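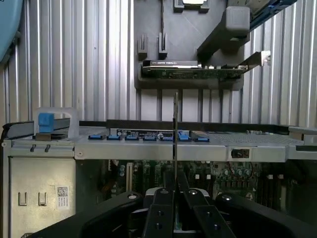
**Ticket 77 – Public campaign finance portal: small donations not counted for matching funds**

Opened by: Hidayah Lumenta, candidate support desk
Assigned to: Wahyudi Pasaribu
Software: Brindico filing portal, with Fitlow import tool
Status: closed, one point left open (see the end)

**Problem as reported**

A candidate for the appeal court seat sent her list of small donors through the portal. She needs a fixed number of donors from inside the district to qualify for public funding. The portal accepted the file without any warning, but the summary page showed 30 donors fewer than her own list. Her agent, Xinyi Su, telephoned us and was quite worried, as the qualifying period closes in June and she did not want to find the mistake then.

**What I checked first**

I asked Xinyi Su for the original spreadsheet and compared it with the stored records. All the rows were in the database. So nothing was lost in the upload, only the status was wrong: the missing donors were marked "address not confirmed", and such donors are left out of the total.

I then looked for what these rows have in common.

- Amount: no pattern. Small and large gifts are both affected.
- Date of gift: no pattern.
- Payment type: cheques and cards both.
- Postcode: all of them begin with a zero. 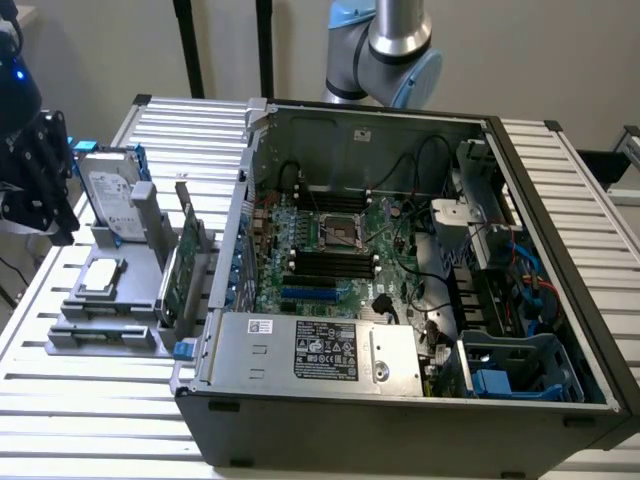
*Page last changed: 2019-03-31, by W. Pasaribu*

**Cause**

The import tool reads the postcode column as a number and drops the zero in front. The address check then receives a code which is too short and cannot find the district. It does not return an error, it only sets the status above. I could repeat this on the test server with two made-up donors, one with the zero and one without. The first failed and the second passed.

Sulastri Gunawan asked if older files could have the same fault. I searched the filings of all candidates in the programme. One more campaign is affected, with 20 donors. That campaign had already passed the limit, so its right to funding does not change, but the matching amount was too low. Finance has been informed by letter.

**Correction**

1. In the import settings, the postcode column is now set to "text".
2. The affected rows were imported again from the original files. I did not type any postcode by hand, so that the audit record stays clean.
3. The address check was run again for both campaigns. All the rows are now confirmed.
4. The summary page was compared with the candidate's own list – the totals agree.

**Reply sent to the agent**

> Dear Ms Su, the donors missing from your summary have now been counted. The fault was in our import and your file was correct. Please look at the summary page once more and write to us if any name is still absent. The date of your filing stays as it was, and you do not need to send anything again.

She confirmed the same afternoon.

**Still open**

The portal should show a warning when a donor is set to "address not confirmed". At present one must open the details page to see it, and most agents never do this. Gilang Sitompul has put the request on the list for the next release, but I do not have a date from him. Until then, the support desk should compare the number of rows with the number of counted donors after every upload and contact the campaign if they differ.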